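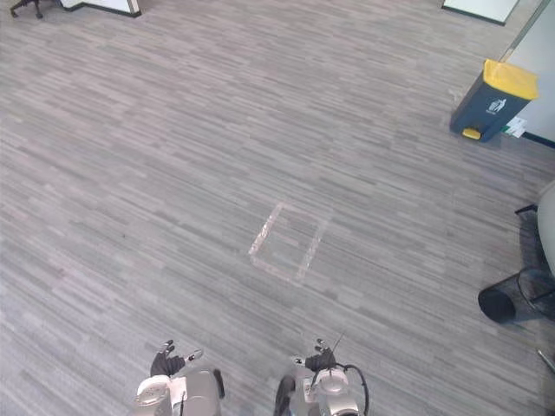 로봇을 사려면 돈이 얼마나 들까?

용돈을 모아 로봇을 사겠다는 친구들에게 먼저 박수를 보냅니다. 박수는 공짜니까요. 나머지는 전부 돈이 듭니다.

로봇 팔 두 개에 까만 손 두 개. 여기까지는 누구나 떠올립니다. 그런데 로봇을 들여놓을 계획을 세우는 어른들의 종이를 훔쳐보면, 로봇이라는 글자는 맨 윗줄에 한 번 나오고 그 밑으로 케이블, 테이프, 나사, 장갑, 또 케이블이 줄줄이 이어집니다. 강아지를 데려오는 날 강아지만 데려올 수 없는 것과 비슷합니다. 밥그릇도 사야 하고, 씹어 놓은 슬리퍼도 다시 사야 하지요.

예산이 뭐예요?

예산은 돈을 쓰기 전에 어디에 얼마를 쓸지 미리 적어 둔 계획입니다. 어른들은 이걸 아주 진지한 얼굴로 만듭니다. 그러고는 몇 달 뒤에 똑같이 진지한 얼굴로 고칩니다.

Branudden이라는 작은 작업실에서 장비 구입을 맡은 Alvar Hellström 아저씨는 2023년 9월에 새 로봇 예산표를 만들기 시작했습니다. 첫 번째 표에는 항목이 다섯 개뿐이었습니다. 아저씨는 무척 뿌듯해하며 커피를 마시러 갔어요. 돌아와 보니 동료들이 빠진 것을 적어 붙여 놓아서 표가 안 보일 지경이었습니다.

로봇 손은 왜 따로 사요?

로봇 팔을 주문하면 손이 안 달려 오는 경우가 많습니다. 속은 기분이 들 수도 있지만 나름대로 까닭이 있어요. 상자를 옮길 로봇과 딸기를 집을 로봇에게 똑같은 손을 달아 주면 둘 중 하나는 반드시 슬퍼집니다. 대개 딸기 쪽입니다.

그래서 먼저 무슨 일을 시킬지 정하고, 그다음에 손을 고릅니다. 집게처럼 생긴 단순한 손은 값이 싼 편이고 고장도 덜 납니다. 사람 손처럼 엄지와 손가락이 따로 있는 손은 더 여러 가지 일을 해 볼 수 있는 대신 움직이는 부품이 많습니다. 부품이 많으면 고칠 것도 많고요. 아저씨가 받은 두 회사의 안내서도 그랬습니다. Harkari의 손은 손가락이 많아서 멋졌고, Clollmont의 손은 집게라서 덜 멋졌습니다. 가격표를 보자 집게가 갑자기 멋있어 보였다고 합니다.

바닥에 붙인 테이프도 예산에 들어가나요?

들어갑니다. 카펫에 붙은 기울어진 네모를 보세요. 저렇게 테이프로 자리를 표시하면 그리는 데 몇 분이면 되고, 마음이 바뀌면 떼어 내면 됩니다. 세상에서 가장 값싼 로봇 장비라고 불러도 될 거예요. 값이 싸다 보니 예산표에서 제일 잘 빠지고, 꼭 필요한 날 서랍에 없습니다.

자리 자체도 따져 봐야 합니다. 로봇은 팔을 뻗습니다. 가만히 서 있을 때의 크기만 재고 샀다가는 팔을 펼치는 날 벽과 인사를 하게 됩니다. 휴지통이며 의자처럼 원래 그 방에 살던 물건들도 생각해야지요. 저 노란 뚜껑이 달린 페달 휴지통도 엄연히 자리를 차지하고 있잖아요. 발로 꾹 밟아야 열리는 뚜껑인데, 팔만 있는 로봇을 샀다면 페달은 누가 밟을까요? 이런 질문을 사기 전에 하면 계획이고, 사고 나서 하면 한숨입니다.

케이블은요?

케이블은 넉넉히 사세요. 팔이 움직이면 케이블도 따라 움직이고, 굽혔다 폈다 하다 보면 언젠가는 닳습니다. 길이가 모자란 케이블은 로봇을 아주 비싼 조각상으로 만들어 줍니다.

돈을 쓰는 때도 정해야 해요

로봇은 과자처럼 집어서 바로 들고 나올 수 없을 때가 많습니다. 주문하고, 기다리고, 왜 안 오느냐고 묻고, 또 기다립니다. Hellström 아저씨는 부품 회사 Sjöberg에 손가락 끝 부품 10개를 주문했는데, 12월이 되어서야 상자를 받았습니다. 문서 번호 1577번이 붙은 그 주문서는 아직도 벽에 걸려 있어요. 옆에는 “더 일찍 주문할 것”이라고 적혀 있고요.

사고 난 다음에도 돈은 나갑니다. 닳은 부품을 바꾸는 돈, 전기 요금, 쓰는 법을 배우는 시간까지 모두 적어야 합니다. 시간은 돈이 아니라고 우기는 어른도 있는데, 그런 어른에게 일요일에 일해 달라고 부탁해 보세요.

직접 해 보기: 나의 로봇 예산표

종이를 한 장 꺼내서 맨 위에 로봇에게 시킬 일을 하나만 적으세요. “전부 다”는 안 됩니다. 어른들도 그렇게 적었다가 혼났습니다.

그 아래에 팔, 손, 케이블, 자리 표시용 테이프를 적고, 그 일에 더 필요한 것을 이어서 적습니다. 물건마다 꼭 필요한 것에는 동그라미, 있으면 좋은 것에는 세모를 그리세요. 반짝거려서 갖고 싶은 것에는 별을 그립니다.

이제 별을 하나씩 지웁니다. 마음이 아프면 제대로 하고 있는 거예요.

마지막으로 빈 줄을 몇 개 남겨 두세요. 다 만든 예산표는 가족에게 보여 주고 빠진 것이 없는지 물어봅시다. 누군가 “그런데 그거 어디에 둘 건데?”라고 하면 첫 번째 빈 줄에 적으면 됩니다.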